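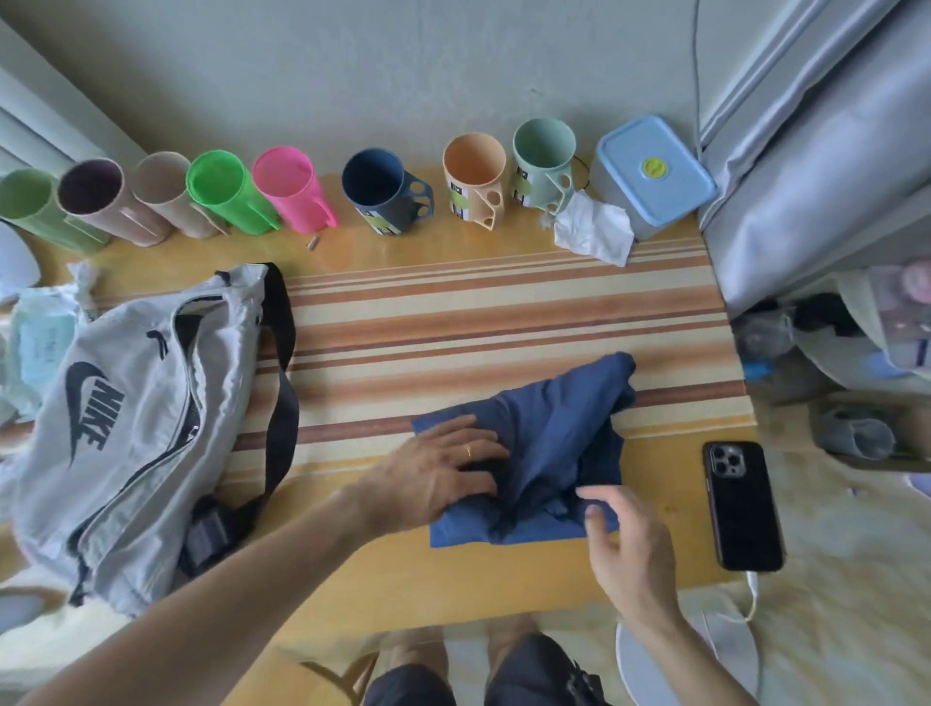 Navy garment part folded on the striped cloth. Left hand pressing, right hand at the lower right corner.

2020-12-11
Perception notebook, Funbridge

Carrying on with the contact labeller. Goal for the session was to get the fold segmenter running on head-camera frames without hand correction, so that Romberg (the planner) can take its fold primitives straight from labelled clips. Not there yet. Masks are better, contact is still poor, and one bug was mine.

Setup. One clip, 651 frames, all with the same table and the same garment. Masks from Burnard at its default working size, hands from the existing keypoint model, unchanged. Everything run offline on the desk machine. I rebuilt the cache from scratch after finding that the old one had been written before the lens correction was merged. Anyone still using the August cache should delete it. The symptom is a garment mask that sits slightly towards the centre of the view compared with the cloth, worst near the corners, and it is easy to blame the segmenter for it.

Baseline first. Burnard with a single seed click on the garment gives a usable mask for most of the clip. By usable I mean that the outline follows the cloth and the fold line can be fitted afterwards. I marked 29 frames as bad, going through by eye, and wrote their indices to bad.txt next to the clip. The bad ones fall into three kinds:

a) Mask leak into other dark things. The garment is navy blue and so is the mug at the back with the holes in its handle. The person's shorts are dark as well and come into view below the near table edge. The colour term in the segmenter is strong enough that the mask jumps to one or the other once a forearm breaks up the garment outline. The phone on the right is black and so far has stayed clear of trouble, probably thanks to the distance.

b) Stripe capture. The tablecloth has horizontal bands from cream to dark rust brown. Where the garment edge lies nearly parallel to a band, the edge refinement step locks on to the band and the mask boundary comes out too straight. Nasty, as a straight boundary is just what the fold line fitter likes to see, and its confidence goes up when the mask gets worse.

c) Ridge split. Where the fabric bunches up, the shading on the ridge is enough for the mask to break into separate regions. The cleanup pass then keeps the largest and throws the rest away, so a part-folded garment loses a piece.

Fix for (a). Added a table region and clipped the garment mask to it. I first tried to get the table from a plane fit and gave up on it: there is no depth in these clips and the plane from the motion estimate drifts when the head is still. Ended up with a polygon drawn by hand on the first frame and carried forward by feature tracking on the cloth. The stripes help here for once, at least in the direction across them. Along them the tracker slides. I constrained it with the corners of things at the back of the table, which have plenty of texture compared with the plain yellow border at the front.

Clipping removes the shorts completely. It does nothing for the mug, which stands on the table. For the mug I added a connectivity rule: a new region may join the mask only if it touches the previous mask after the previous mask has been moved by the flow. The mug never touches the garment in this clip, so the rule holds. It would fail if someone pushed the garment up against the mugs. Left a comment in the code saying so.

Fix for (b). Turned down the edge refinement and gave it a penalty for edges that continue outside the garment on both sides. A stripe goes on past the garment and a hem stops at a corner, so the test is simple: extend the fitted segment both ways and see whether there is still gradient along it. If there is, treat it as background. Works well on the broad bands. On narrow ones it is unreliable, as the extension drops off the band after a short distance and the penalty vanishes. I tried learning the background pattern from the uncovered parts of the tablecloth and subtracting it. Results looked good on the frames I happened to pick and bad elsewhere, most of all where the tablecloth had been dragged a little by the hands. Backed out. Branch kept as stripe-model in case somebody wants it.

No fix yet for (c). The cleanup pass can be told to keep every region above a minimum area, and that brings the lost piece back, along with several bits of forearm shadow. A better way would be to merge regions across a ridge when the colour on both sides matches, but the colour on the two sides of the ridge is exactly what differs, one side being lit and the other not. Might be worth working in a colour space with the brightness taken out. Navy cloth has very little colour left once that is done, so I am not hopeful.

Contact labels. This is the part Romberg needs. For each hand it wants one of: free, touching, pressing, holding. The labeller works from fingertip keypoints and the garment mask. If a fingertip is inside the mask it counts as candidate contact, and the flow of the cloth near the fingertip decides whether the contact is real.

Problem: a hand that presses and stays still gives no flow, and neither does a hand hovering over cloth that is not moving. From the head both look much the same. The frame at the top of the entry is a fair case. The left hand is down on the garment. The right is mostly hovering and meets the corner only with curled fingers. The labeller gives "touching" for both, with nearly the same score. A person gets it right from the shape of the hand and from what the cloth does next. The labeller has the first only as keypoints, and it has no look-ahead at all.

So, look-ahead. The clips are recorded, there is no reason to label them causally. I changed the labeller to run forward and backward over the clip and combine the two. If the cloth under a hand stays put while the cloth beside it moves, the hand gets "pressing", and the label is spread back to the frame where the fingertip speed last dropped to near zero. If the cloth moves with the fingertips, "holding". If the hand leaves and the cloth has not moved at any time, the label goes back to "free". I am less sure of that last rule. A smoothing stroke on cloth that is already flat moves nothing and is still a contact, and a planner that never sees smoothing strokes will never plan one.

The bug. Left and right were swapped in the output for part of the clip. I spent far too long suspecting the keypoint model, which does sometimes swap hands when the forearms cross. It was the merge step: forward and backward passes were keyed by detection order, and the order differs between passes whenever one hand is lost and found again. Now keyed by track id. Test added, using a short cut from this clip. Previous contact results from the two-pass branch should be thrown out.

Smaller things noted along the way:

The left forearm comes in from the lower left corner and covers a good deal of the table. The tracker was treating skin edges as table features. Skin mask is now dilated before feature selection.

The gold ring produced a stable, bright feature that the tracker liked very much. Same cure.

Burnard writes its masks with the row order flipped if the input comes through the video reader and not if it comes as stills. Worked around in our loader. Not reported upstream yet.

The fold line fitter still assumes one fold per garment. With a bunched ridge and a flat part in the same mask it fits a line somewhere between the two, which describes neither. For now I reject any fit whose residual is over the limit and emit nothing. Romberg copes with missing fold lines. It does not cope with wrong ones, and will happily plan a grasp in the middle of the cloth.

Ran the whole lot through to Romberg once at the end, mostly to check file formats. It loads. The primitives it extracts are in a sensible order, press then pull then release, but the press positions are poor. It takes the centroid of all the fingertips as the press point, so a spread hand gives a point under the palm. For a gripper with a small pad that may be fine. For the wide one on the Ogunleye arm I would sooner have the line through the fingertips, giving the angle as well as the place. That means a change to the primitive format, so it needs agreeing before I touch anything.

To do:
- Rerun on the full clip with the merge fix and go through bad.txt again.
- Decide on smoothing strokes. Proposal: a separate label, "stroke", triggered by fingertip motion inside the mask with no cloth motion, with hand shape used to keep hovering out.
- Try the brightness-free merge for (c), one afternoon at most.
- Draw up the primitive format change, fingertip line in place of centroid.
- Tag the loader workaround so it can be found when the flip is fixed.
- Delete the August cache from the shared drive once everyone has confirmed.

Code is on two-pass, masks and labels in the clip folder under run-b. run-a is the swapped one, kept only until the test has been checked by somebody else.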